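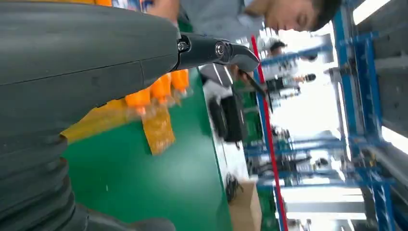

Filed under: Shop floor, Faults and fixes
6 min read
12 March 2019

The gripper on cell 3 opened by itself again, and this time I've got enough written down to say why.

For anyone new, I look after the automation at Hedbridge, which mostly means I get called when something stops. The arm works at a bench alongside people. It picks up small parts and hands them off, and whoever is on the bench sorts, checks and bags. The people side has worked well. The gripper side has been a headache since December.

The fault goes like this. The arm picks up a part, moves across the bench, and somewhere in the last bit of travel the jaw relaxes. It doesn't fly open. It lets go just enough that the part drops or hangs crooked. The controller doesn't log a fault, because as far as it knows the jaw is closed. It carries on to the drop point, opens properly, closes again and goes back for the next one. You can lose a part and have a perfectly clean log.

Dropping a part isn't the end of the world. They're light and they bounce. What bothered me was the second half. Every so often, after letting go, the jaw snapped shut again on its own, still in mid-travel, with nobody telling it to. The first time I heard of it was from an operator who had gone to pick up a dropped part and had the finger close right beside his hand. It didn't touch him. He mentioned it at the end of the shift, almost in passing, and I stopped the cell that afternoon.

I want to be clear about that, as I was asked afterwards why I'd pulled a working cell over something that hadn't hurt anybody. The arm slows down and stops on contact. We tested that when it went in and I've tested it since. The gripper doesn't. It's a separate unit with its own drive, and the arm's contact sensing doesn't know much about what the fingers are doing. The risk assessment had the gripper down as low force with a short stroke, and assumed it would only move at the pick point and the drop point, where nobody should have their hands. A gripper that moves whenever it likes isn't the gripper we assessed.

What I tried first

The obvious thing was the grip force. It was set at 70 per cent, so I turned it up and ran a batch with nobody at the bench. It still dropped parts. Turning it up only marked them, so I put it back.

Next I went after the fingertips. The pads were a bit shiny, so I fitted new ones. It dropped fewer parts for a day and I thought I had it. I didn't. New pads grip better, so a part survived a small relaxation that would have lost it before. I'd hidden the fault a little, and that cost me most of a week.

Then I checked the screws at the jaw. One had backed off slightly. I cleaned it, put threadlocker on it and torqued it up, and it made no difference to the drops. Worth doing anyway, but it had nothing to do with this.

I also swapped the whole gripper for the spare. Two shifts with no trouble, then a drop. At that point I rang Reisinger, who did the original integration, and they asked a question I should have asked myself, which was whether it always happened in the same part of the move.

It did. I set up a run of 200 cycles with the bench clear of people and marked the wrist angle every time the jaw let go. Nearly all of them were in the same bit of rotation, coming round toward the drop point with the wrist well over.

What it was

The gripper cable runs down the arm inside the flexible cover and comes out at the wrist. When the cover was refitted in December, after the last service, the cable had been clipped one fold too high. I can't say who did it, and the service sheet has my initials on it, so draw your own conclusions. With the wrist straight there was plenty of slack. With the wrist over, there was none, and it was pulling on the connector.

Pulling the connector didn't disconnect it. It made one contact go intermittent. The gripper lost its signal for a moment, dropped to its idle state and relaxed. When the contact came back, it saw a close command still standing and closed. Both halves of the fault came from the same wire. The spare behaved for two shifts only because I'd seated the plug nice and firmly when I fitted it, and it took a while to work loose.

I took the cover back, moved the clip down and replaced the cable end for end. With the wrist right over there's now a visible loop of slack. Another run the same as the first, no drops.

What else has changed

Fixing the cable fixes this cable. It doesn't change the fact that a lost signal could make the jaw move with hands nearby, so there are a few other things.

The gripper is now set to hold its position if it loses the signal, and it won't close again until the arm has gone back to the home position. That's a setting. It was there all along, on a page of the menu I'd never opened. It came out of the box set the other way.

The program also checks the jaw opening part way through the move. If the reading is off, the arm stops and the light comes on. It adds a bit to each cycle. I've been told the cycle time matters, and I've said it can stay slower.

I've rewritten the gripper section of the risk assessment so it covers the fingers moving at any point in the path. The bench layout had crept as well. Bags and boxes had ended up wherever there was room, which meant people were reaching in under the arm to get at them. There's a marked spot for them now, and anything dropped under the arm stays there until the arm is stopped.

The service checklist has a new line for swinging the wrist through its full range with the cover open and watching the cable. It takes a few minutes. The Drikura checklist we started from had nothing on cable routing past the last joint, and neither did ours.

Still open

I'm not happy that the logs showed nothing. The gripper keeps its own error count, but you have to plug into it directly to read it. When I finally did, the number was well over what I'd expected. I've asked Piser, who supply the grippers, whether that count can be passed through to the arm controller. They say it can with a newer firmware, and I'm waiting for the release notes before I put it anywhere near a cell with people at it.

The other two cells use the same cable and the same cover. I've checked one and the clip was in the right place. The other gets opened up at the next changeover, and the hold setting has gone onto both in the meantime.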